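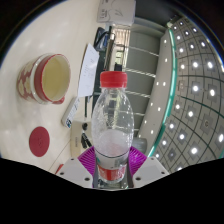 Attachment 1: bottle with red cap, droplets on the inner wall of the upper part

Reading time: 7 minutes

Pisness Facilities Desk
Subject: Water on the kitchen table in the morning, and drops inside the bottles
Location: Shehu House, upper kitchen
Opened by: Fatima Idahosa
Category: Kitchen and supplies
Priority: Low, changed to Normal
Status: Closed, with one follow-up

Description of the problem

In March we started to use the bottled water from Cesomeck in place of the big dispenser. The bottles are kept partly in the fridge and partly on the long table. In the last weeks my colleagues find small pools of water on the table when they come in. The pools are flat and clear and have no smell. One time the water had reached a stack of printed papers and the bottom sheets were stuck together.

At the same time several persons have complained that there are drops on the inside of the bottles, above the water, and they ask if the water is old or if the bottle has been opened by someone. One colleague now refuses to drink from any bottle which has drops in it, and he pours it in the sink. I do not like this waste, so I write both questions in one ticket. I do not know yet if they are connected.

What I expect: a dry table in the morning, and a clear answer to the staff about the drops.

First reply from the desk, 09:20

Thank you for the report. Please let us know the following:
- Is the water always on the same part of the table?
- Are the bottles on the table opened or still sealed?
- Was the table cleaned the evening before, and with what?
- Is there any mark on the ceiling over the table?

Please also keep one bottle aside which shows the drops, with the cap closed.

Answer from Fatima Idahosa, 10:05

The water is mostly at the end near the fridge, but two times it was in the middle. The bottles on the table are a mixture. Some are sealed, some are half drunk and closed again, and it is difficult to say who is the owner. The table is wiped with a cloth and Ovico surface spray after lunch, not in the evening.

I stood on a chair and looked at the tiles of the ceiling over the table. They are grey, and I could not find any brown ring or soft place. I touched two of them with the handle of a broom and they felt dry and hard. I am not a builder, so please take this only as my impression.

One closed bottle is aside on the shelf with a paper "do not drink".

Check 1: the caps

The first idea was that the caps are not tight after somebody has opened them. The ridges on the side give a good grip, but a person can still put the cap on slightly crooked. Then it feels closed when it is not.

I did this test:
1. I filled a used bottle with tap water until the shoulder and dried it outside with a towel.
2. I closed the cap correctly and laid the bottle on kitchen paper for 60 minutes.
3. I opened it, put the cap on crooked on purpose, and laid it down again for the same time.

With the cap straight, the paper stayed dry. With the cap crooked, the paper was wet through and there was also water under it. I poured the rest into a measuring jug and 70 ml were missing. So a crooked cap can make a pool, and a quite big one, if the bottle is lying down.

However, when the same bottle was standing with the crooked cap, there was no water at all on the paper. This is logical, the water does not reach the cap. Most of the bottles in our kitchen are standing. Therefore I think this is only a part of the answer.

Comment from the desk, 11:40

Good test. Please try the same with a bottle directly from the fridge, standing, cap closed properly. Put it on kitchen paper and write down when the paper becomes wet. Use a sealed one if you can spare it.

Check 2: the fridge

I took a sealed bottle from the fridge and another sealed bottle from the cupboard, and I put them next to each other on two sheets of paper at 12:10. Before this I opened the window a little, then I closed it again, as it was not clear to me if moving air would change the result.

12:10 – both sheets dry
12:20 – cold bottle has a grey mist on the outside, the other one has nothing
12:35 – cold bottle has drops running down, a ring on the paper around the base
12:55 – the ring is wider, the paper is soft
13:30 – the ring does not grow any more

The bottle from the cupboard left no mark. The kettle was in use during lunch, and the dishwasher was opened at 12:40 when it was still hot, so the air in the kitchen was quite humid. I mention it so that nobody repeats the test on a dry morning and thinks I was wrong.

One ring is not much water. But the people take several bottles out in the evening, put them close together on the table for the late meeting, and leave those they did not need. If the rings join, there is a pool. In the morning the bottles have the same temperature as the room and are dry outside, so they do not look guilty.

Check 3: the drops inside

For this I used the bottle from the shelf and one more bottle, which I filled myself with fresh water from the tap and closed.

My question was if drops inside can appear in fresh water too. I left my own bottle near the window, where the sun comes in until the afternoon. At 14:00 the inner wall was clear. At 15:30 I could see small drops in the empty part under the neck, and they were more on the side which was turned away from the sun. I shook the bottle softly, the drops went down with the water, and later they came again.

So the drops come also in water which was filled on the same day. The water warms, a little of it goes up as vapour, and it settles on the cooler wall of the plastic. Also if somebody carries a bottle and puts it down, some drops remain hanging from the movement.

The bottle from the shelf did the same after I shook it. I opened it and poured some in a mug – one of the cream ones with the red rim, the inside is pale, so it is easy to see if the water has a colour. I could not see any colour, and I did not find a smell. I did not drink it, it had been on the shelf with my paper on it and I prefer to respect my own paper.

Reply from the supply contact at Cesomeck, forwarded by the desk

"Drops in the head space of a closed bottle are normal when the temperature changes. They say nothing about the age of the water. Please check the date and the ring under the cap. If the ring was separated before first use, do not drink, and keep the bottle for us. Please do not store bottles in direct sun."

Question from the desk, 16:15

Can you confirm that nothing is leaking from the fridge itself? You wrote that the water is mostly at this end of the table.

Check 4: the fridge door and the floor

I looked at the rubber of the door all around. There was some dirt in the lower fold and I cleaned it with warm water. A strip of paper which I closed in the door was held firmly on three sides, and on the hinge side it could be pulled out more easily. The floor under the fridge was dry. The small channel at the back wall inside was blocked with a piece of label, I took it out with a wooden stick.

I do not believe the fridge can put water on top of a table, as the table is higher than the bottom shelf and there is a gap between them. The people simply put the bottles down at the nearest place when they take them out.

Findings

The water on the table has two causes. The usual one is cold bottles which stand overnight and drip from outside. The other is a half-drunk bottle which is closed badly and lying on its side, this is less frequent but gives more water. We did not find a leak in the ceiling or in the fridge.

The drops inside the bottles are normal. Water must not be thrown away for this reason.

What was changed

- A tray with a raised border now stands at the fridge end of the table. Cold bottles go on the tray.
- Bottles which remain after the late meeting go back in the fridge, standing.
- Opened bottles without a name are emptied in the evening and put in the recycling with the cap on.
- The box near the window was moved to the lower cupboard, away from the sun.
- I wrote a short note for the fridge door about the drops. The first version was too long and people did not read it, so now it has 2 lines.

Follow-up

With the tray the table was dry in the next mornings, except once, when there was a small ring under a mug. I do not count it for this ticket.

The colleague who refused the drops has read the answer from Cesomeck and says he is not 100 % convinced, but he has stopped emptying the bottles in the sink. He brings his own.

Open point: the rubber on the hinge side of the fridge door. Please order a new one or send somebody to look at it. The model plate is on the left inner wall, behind the vegetable drawer, and the drawer must be lifted first and then pulled.

Fatima Idahosa

Note from the desk, 17:05

Closing this ticket. The door rubber is moved to a separate ticket under Appliances, with the same contact person.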